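Unit 7: Reading a Residential Lease

Last updated: 27/03/2024

Bring your own lease to class if you have one. Black out your name and the rent if you would like to keep those private. If you do not have a lease, use the sample in the course packet, which is the standard form for the Hirngate apartments.

What a lease does

A lease is a contract that gives one person the right to live in a property owned by another for a set time, in exchange for rent. The owner is the landlord, or lessor. The renter is the tenant, or lessee. Many leases switch between these words, sometimes in the same paragraph. On a first reading, go through with a pencil and write T or L over each one.

A lease can be for a fixed term, most often a year, or it can run from month to month. Under a fixed term, neither side can usually change the rent until the term ends unless the lease says so. Under a month-to-month agreement, either side can change or end the arrangement with proper notice. How much notice is proper depends on the state, and often on how long the tenant has lived there.

Read the renewal clause twice. Some leases end on the last day with no further action. Others roll over into a new term unless the tenant gives written notice by a certain date. In the sample lease the notice date falls in January, well before the term ends, and students miss it every year.

The parties and the premises

The first page should name every adult who will live in the unit. If two roommates both sign, they are in most cases "jointly and severally liable." The landlord can ask either one for the whole rent, even if they have agreed between themselves to split it. A private agreement between roommates does not bind the landlord.

The premises clause says what is being rented. Look for the unit number, and for any parking space, storage locker or yard. If the agent promised a parking space and the lease does not list one, ask for it to be written in before signing. Most leases contain a sentence saying that the written document is the entire agreement. A tenant who relies on a spoken promise after signing that sentence has a hard case to make.

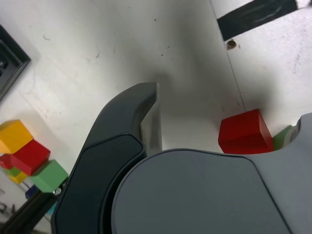

Notes by Souad Benkirane
Consumer Law for Everyday Life

Money clauses

Rent is only part of what a tenant agrees to pay. Go through the sample and mark each place where money is mentioned. You should find the rent, the deposit, a late fee, a returned payment fee, a pet fee and a share of the water bill. The water bill is on a separate page called an addendum. An addendum is part of the lease and counts just as much as the main pages.

The security deposit belongs to the tenant until the landlord has a legal reason to keep some of it. Unpaid rent is one such reason. Damage beyond ordinary wear is another. Faded paint and a carpet worn thin by the door are ordinary wear. A burn in the carpet is damage.

Worked problem. Medeiros pays a deposit of $622 and moves out on time with the rent paid up. The landlord keeps $23 for a broken closet shelf and sends back the rest. The refund is $599. If Medeiros disagrees about the shelf, the first step is a letter asking for a written list of deductions and a copy of the receipt. Many states require the list whether or not the tenant asks, and some add a penalty when the landlord fails to send it.

Repairs and entry

In most states a landlord must keep a home fit to live in, and a lease cannot take that duty away. It covers heat, running water, safe wiring and a roof that keeps out the rain. It does not normally cover looks. Ask for repairs in writing and keep a copy with the date on it. A phone call is fine in an emergency, but follow it with a message.

The entry clause says when the landlord may come in. A common rule is reasonable notice, except in an emergency such as a burst pipe. If the sample says "at any time," check it against the state handout. A clause that conflicts with state law usually cannot be enforced, even if both sides signed it.

For next class

Read the sections on subletting and early termination. Write two paragraphs on what happens if a tenant at Hirngate takes a job in another city halfway through the term. Point to the clause you are relying on by number.

Comments

rosa_m: Is the addendum in the packet the same as the one posted last term? Mine has no pet fee.

S. Benkirane: Use the new one. The old one is out of date.

tkl: My lease says tenant pays for all repairs under $50. Is that allowed?

S. Benkirane: It depends on the state and on the kind of repair. Bring it in and we can read it together.

Related handouts

Unit 2: Offer, Acceptance and Signature
Unit 6: Credit Reports and Rental Applications
Unit 8: Subletting and Early Termination
Case reading: Trovari v. Timgate Properties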